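Notebook, ramp survey, November 23, 2021
Unanwood access ramp, second visit. Written up at the kitchen table with a cold cup of tea.

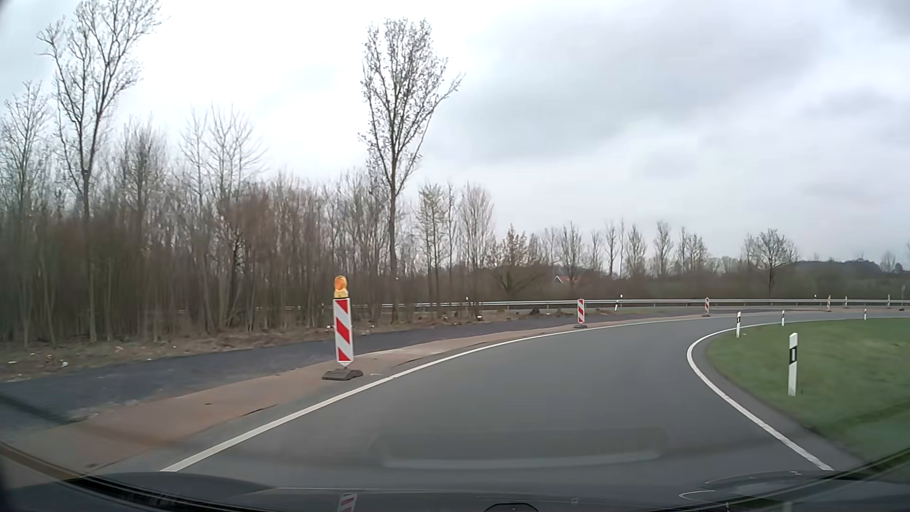

I had meant to get this down on paper in the car and of course I didn't, so forgive the order of things. Thenmozhi drove and I scribbled, and a good half of my scribbles are unreadable (pencil, curves, my own handwriting, take your pick).

The first thing I want on record is that the line of beacons is much easier to follow than what we had in March. Back then we were all grumbling about how the outside of the bend just melted away into the old asphalt, and you had to more or less trust the white line. Now the slanted red stripes pull your eye right around the curve, and I found I was looking at the beacons well before I was looking at the paint. I'd love for Oluwaseun to tell me whether that is a good thing or a bad thing, because he has opinions about it and I only have a feeling.

The brown paving on the outside is what I'd like to spend more time on. There is a dark crack along its road-side edge at the near end, and another one farther on, just past the nearest beacon. I don't remember either of them from the spring, but then I wasn't looking for them in the spring, and Yvonne has the old sheets in her cabinet at Farkent. Yvonne, if you are reading this, could you pull them before we meet? I would rather know than guess. If they are new we ought to measure them properly, on foot, with the ramp closed, and with someone along who has better knees than I do.

The lane itself I have no complaints about. Smooth, an even gray, edge lines good and solid on both sides. The inside line makes that tight round turn I always forget is so tight until we're coming up on it. I did write "grass side, narrow!!" in the margin, by which I meant that the strip of asphalt between the line and the grass doesn't leave a person much to play with if they cut the corner. Chiamaka made the same point last time and I think I brushed her off, so: you were right, and I'm sorry, and it's in the book now.

The wide dark asphalt out beyond the brown strip is still the puzzle. It's a lot of pavement for something no one has a plan for. Jummai would like it broken up and planted, and I must say that with the dry grass and the leaves coming along the far edge of it, it wouldn't take a great deal of imagination. Nnaji want to keep it for storing materials. I've promised to stay out of that argument and I'm already doing a poor job of it.

Small things. There's a bit of whitish debris on the verge on the left, and a low dark lump farther along that I took for a stump. Somebody should have a look on the next walk. The nearest beacon has its amber lamp on top; I'd like the lamps checked one by one after dark, so please add that to the Prikik list.

To do before the next visit:
Old crack sheets from Yvonne.
Ask Oluwaseun about beacon spacing.
Lamp check, evening, 2 people.
Find the good tape measure. It was in my blue bag and now it isn't.

Thenmozhi wants to drive it again in the rain. I said yes, as long as she brings the sandwiches.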